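Groups > Bench Safety and Practice > Minutes > November

November
Minutes taken by Mali Mostyn

Gimcombe Bench Safety and Practice Group
Minutes of the November meeting

Chair: Glenys Voyle
Represented: Gimcombe laboratory staff, Owen section, Vutard (supplier of fixtures), Trutetti project
Apologies: none received

1. Minutes of the previous meeting

The minutes were accepted with one correction. Under item 4, "operator" should read "bench lead" in both places. The Chair signed the corrected copy.

2. Matters arising

2.1 The revised start-up sheet has been posted at every bench. The Owen section asked for a larger print size. Agreed.

2.2 Vutard has replied on the fixture clamps. The replacement part will be supplied under the existing order. Closed.

3. Working rules for cloth handling

3.1 The group considered draft 2 of the rules for benches where an arm handles towels, garments and other soft items. Mali Mostyn introduced the draft and noted the changes made after written comments from the Trutetti project.

3.2 Start position. The draft requires the gripper to be held clear of the table and of the item before each run. Members discussed whether a fixed height should be given. The Owen section preferred a single figure for all benches. The Trutetti project pointed out that a thick towel bunched up stands much higher than a flat one. It was agreed that the bench lead will set the height for each item type and enter it on the bench card.

3.3 Item placement. For crumpled starts, one item only is to be placed on the cloth surface, within reach of the fingers, and left as it falls. Hems and corners are not to be arranged by hand. Flat starts are covered separately in section 6 of the draft, which was not discussed.

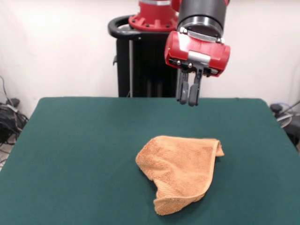 3.4 Speed. The limit with a person inside the marked area remains 70 millimeters per second. With the area clear, the draft allowed 950. The Chair considered this too high for benches placed close to a wall and proposed 700. The Trutetti project asked that its objection be recorded, as its present schedule assumes the higher figure. The proposal was carried.

3.5 Cables. Cables on the floor beside a table are to be kept out of the walking route and checked at the start of each shift. The wording "where practical" was struck from the draft.

3.6 Table covering. Members agreed that a covering showing wear or a raised edge is to be changed before further runs. Vutard will advise on fixing methods that leave no hard parts on the upper surface.

3.7 Subject to these changes, draft 2 was adopted as the working rules. It will be issued as draft 3 for a final check of wording only.

Action: Mali Mostyn to circulate draft 3.
Action: Bench leads to complete bench cards.

4. Run records

4.1 The group received the summary of 431 logged runs. The Chair observed that the "stopped by" box had been left blank on a number of sheets. A blank box will in future be treated as an incomplete record and the sheet returned to the bench lead.

4.2 The Owen section asked whether a stop made for a dropped item should be logged in the same way as a safety stop. After discussion it was agreed to use separate codes.

Action: Owen section to propose codes before the next meeting.

5. Training

New staff will read the working rules and complete two supervised sessions before leading a bench. Existing bench leads will sign to confirm that they have read draft 3. The request for a refresher session was deferred.

6. Any other business

Vutard asked for access to the bench area to measure for new fixtures. Approved, with a bench lead present.

The meeting closed at 4:10 p.m.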